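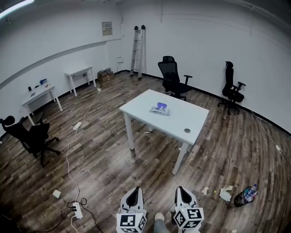
The white table in the middle room, with the purple sheet still waiting for its turn.

I have wanted a proper craft room for as long as I can remember, and what I have at the moment is half of an old office upstairs from the Gilani bakery, with a plank floor in grays and browns that I fell for the minute I walked in. The smell of bread comes up the stairs until lunchtime. I'm told I will stop noticing it, but it's October now and I still come in hungry every morning!

The white table is my favorite thing in there. It came with the room, and it has one of those round gray cable holes in the corner. I keep meaning to run a lamp cord down through it and keep meaning to buy the lamp. It's 71 cm high, a touch lower than my kitchen table at home, and my shoulders have thanked me for it. I do all my laying out there, one sheet at a time, and the little scraps of paper go wherever they please. I sweep when I'm done for the day and always seem to miss the ones by the legs.

The chairs were a bargain. Tracey Inskip had them from her old workplace and let me have them for 85 the lot, delivered, and she even helped carry them up. They are black, with headrests, and they roll beautifully on the planks — a little too beautifully, if you lean back while you're thinking. I expect I'll put one in the corner once I get used to having so much seating.

Along the left wall are the small white desks. My plan was that one would be for cutting and the other for gluing, and of course things have gathered on the nearer one while the far one stays lovely and clear.

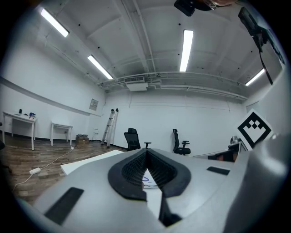
I can't decide about the ceiling. Rukhsana says I should hang something up there to soften it, long strips of fabric maybe, but I've grown fond of the concrete beams and all those pipes, and the long lights are wonderful for matching colors on a gloomy afternoon. Everything is white or nearly white up there, so it feels taller than it is.

The cardboard boxes in the corner are next on my list, and I do mean it this time. The stepladder can stay where it is, leaning against the back wall, until I've made up my mind about shelves. I've been looking at two long ones from Zindberg, plain white to go with the desks, and I'd like them up before the holiday cards take over. If you have put shelves up on a wall like mine, please leave me a comment and tell me what you used to fix them.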